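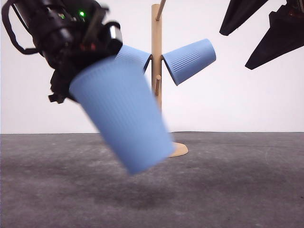

Portada > Oficios > Conversaciones

Consuelo Gallegos lleva media vida poniendo nombre a cosas que ya lo tenían. Empresas que se fusionan, detergentes que cambian de dueño, un pueblo que quiso llamarse de otra manera y luego se arrepintió. Me recibe en su despacho, una habitación con más diccionarios que sillas, y me pide que no la llame «naming manager». «Suena a alguien que cobra por saludar», dice.

Empezó corrigiendo prospectos. Un cliente le preguntó de pasada si «Adus» le parecía buen nombre para un jarabe. Contestó que parecía un estornudo educado. El jarabe salió con ese nombre y ella, con un oficio.

«La gente cree que esto consiste en tener una idea en la ducha. Yo en la ducha me lavo el pelo. El trabajo es una lista de 579 palabras feas y una tarde entera para tacharlas.»

El récord de la casa está en 3.835 candidatos, para una marca de toallas. La empresa acabó eligiendo el apellido del fundador, Karimi, que figuraba en el membrete desde el primer día. Le pregunto si cobró. «Por supuesto. Alguien tenía que descartar los otros.»

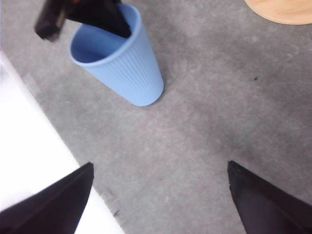
De aquella época conserva la costumbre de decir los nombres en voz alta, y a ser posible por teléfono y con mala cobertura. Sutex, por ejemplo, pasaba todas las pruebas gráficas y se hundió en la primera llamada: la recepcionista entendió otra cosa y colgó. Consuelo no quiere precisar qué entendió.

También desconfía de los grupos de consulta. Una vez reunieron a 100 personas para opinar sobre una sopa. «Les pides que imaginen la sopa como un animal y te lo hacen, oye, con una seriedad tremenda. Salió garza. ¿Qué hago yo con una garza?»

Su socia, Marion Baxter, se incorpora a la conversación a media mañana, con el abrigo puesto. Llegó de Leeds para un encargo de tres semanas y sigue aquí. Se ocupa de comprobar que un nombre no signifique una barbaridad en otro idioma, tarea que describe como «leer insultos con horario de oficina».

«Consuelo se enamora de las palabras – ese es su defecto. Yo llego después y le digo que en portugués es una enfermedad de las vacas.»

«Eso pasó una vez», protesta Consuelo.

«Dos.»

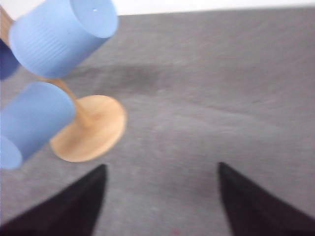 El pueblo que no quería ser Dirkham

El encargo más raro no fue de una empresa. Una urbanización de la costa, bautizada Dirkham por un promotor con nostalgias inglesas, quiso un nombre que los carteros supieran escribir. En el buzón de sugerencias aparecieron 916 papeletas. Marion las leyó todas, incluidas las que proponían el nombre de pila del presidente de la comunidad acompañado de un adjetivo.

«Ganó Los Almendros», cuenta Consuelo. «No hay un solo almendro. Lo dije en la asamblea y me contestaron que ya los plantarían.»

Los vecinos mayores siguen diciendo «Dircan», y la parada del autobús también. A ella le parece bien: un nombre, sostiene, se queda donde lo usan, y lo que diga el cartel es cosa del cartel.

¿Y el suyo? Resopla. De niña quería llamarse Vanesa, con una sola ese.
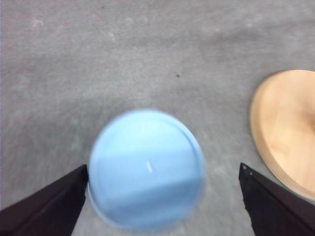

Almería, junio

Vuelvo a hablar con ellas por teléfono para confirmar un par de datos. Están en plena faena con una marca de colchones que exige un nombre «joven, pero que dé sueño». Marion ha vetado ya la primera tanda y Consuelo defiende con uñas y dientes una palabra que no me deja publicar. Le pido que la repita, porque la línea va fatal.

La repite. Entiendo otra cosa. Al fondo se oye a Marion tachar.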